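How to Run a Supply Closet People Can Find Things In

If you have ever opened the door to a shared supply closet, stood there for a minute, and walked away to order something new because it seemed easier, this guide is for you. I have set up a fair number of these over the years, some of them twice, and the steps below are the ones I keep coming back to. Give yourself a quiet afternoon and a good cup of coffee, and don't try to do it in the last hour before everyone goes home!

Before you start

You will need a pad of paper, a thick marker, a trash bag, a few shallow trays or box lids, and more table space than you think. If the closet is shared between floors or buildings, let the other folks know a day ahead. At Jukivbridge we forgot to do this the first time, and two people came looking for envelopes while every last one was out in the hallway.

Step 1. Empty one category at a time

Please don't pull everything out at once. I know it's tempting, and I know it feels like progress, but you will run out of floor. Start with the small things (pens, clips, sticky notes) and finish with the heavy ones like paper. Our first full count came to 1,084 items, and nearly 80 of those were dried-out highlighters that went straight into the bag.

Step 2. Sort by what people ask for

Nobody comes to the door asking for a "writing instrument." They want a black pen, or the one that clicks. So group things the way people talk about them, and lay each kind side by side, all facing the same way. It makes them easier to count and easier to put back – and you'll spot the odd one that wandered in from another box.
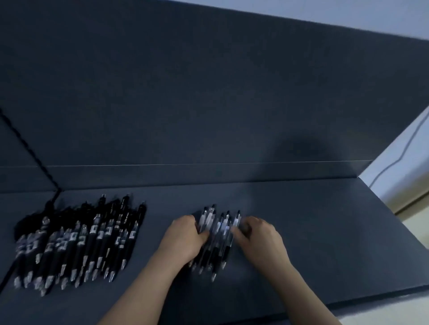

Step 3. Decide what "enough" looks like

For each kind of item, write down two numbers: how many you'd like to have on hand, and how many should be left when it's time to reorder. For our everyday pens we reorder at 23. Yours will be different, and the first numbers you pick will probably be wrong, so use pencil and look at them again in a month or two. November is a funny month for us, with everyone stocking up for year-end reports, so we bump the paper numbers up a little then.

Step 4. Give the refills their own spot

Keep the backup stock apart from what people grab every day, even if it's only the next shelf over. Mark the spot in big letters, in whatever language your team reads most easily, and don't fuss over your handwriting. If it can be read from the doorway, it's doing its job. 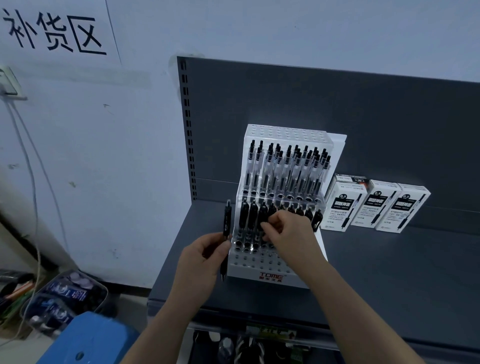
The restock area, marked in Chinese on the wall beside the shelving.

Step 5. Put things back, front to back

Older stock goes in front, newer stock behind it. Square up the ends of anything long and thin before you let go of it, and leave a finger's width between one kind and the next. Fill one shelf completely before moving on to another, or you'll find yourself with 16 half-done piles and no idea where you were.

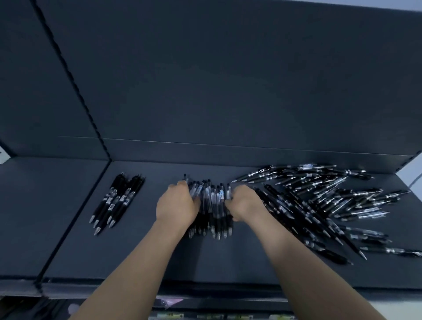

Zedow Office Services, Supplies and Mailroom Team

Step 6. Keep it going

Tape the reorder list inside the door with a pencil on a string. Ask people to make a mark when they take the last of something, and check the list whenever you're in there for your own things. A quick tidy takes a few minutes if you do it often. If you skip it for a season, well, go back to Step 1 and bring the coffee.

Our blank reorder sheet is at the mailroom counter, and you're welcome to take one and change it to suit your own closet.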